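Section 4: Setting up the Grodel collar for your dog

I've put this tracker on 11 dogs now, my own included, so these steps are in the order that works for me and don't quite match the leaflet in the box.

1. Charge the collar unit until the light goes solid green. Mine blinked for ages the first time and I thought it was broken (it wasn't, the plug was loose).

2. Download the Tornenus app and make an account. Use an email you check, because that's where the lost-dog alerts go.

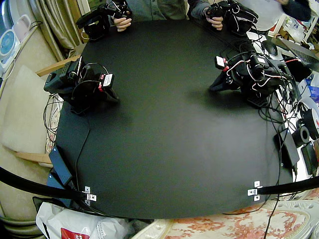 Two people at the table, one with a controller in each hand.

3. Tap Add Pet and type in the four-digit code from the back of the unit. The one I'm wearing out at the moment is 2651. If the app says the code is taken, the last owner never signed out, so write to support and they'll clear it.

4. Slide the unit onto the collar with the logo facing out, then buckle it on your dog. You want two fingers to fit underneath.

Caution: check the skin under the unit every night for the first week. If you see redness, take the collar off and call your vet.

5. Draw your home zone. I started with 900 feet, way too big! My dog could be across the road and saying hi to the neighbors before my phone made a sound. I pulled it in to 287 feet and it's been great.
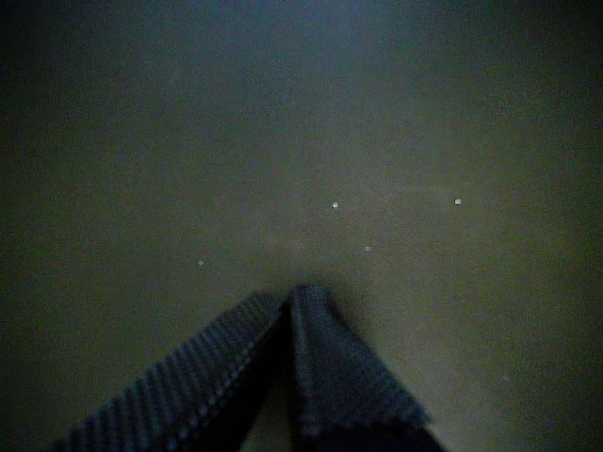 6. Now walk your dog past the edge of the zone, on a leash please, and wait for the alert. Do it twice, once on each side of the house.

Note: the signal gets patchy near big metal barns. Out at Sastemstead I lost it completely in February and had to wait until we were back by the gate.

7. Turn on Car Mode before any drive, or you'll get an escape alert at every stop light.

The collar doesn't replace a microchip or a tag, so keep both. Battery care is in Section 5.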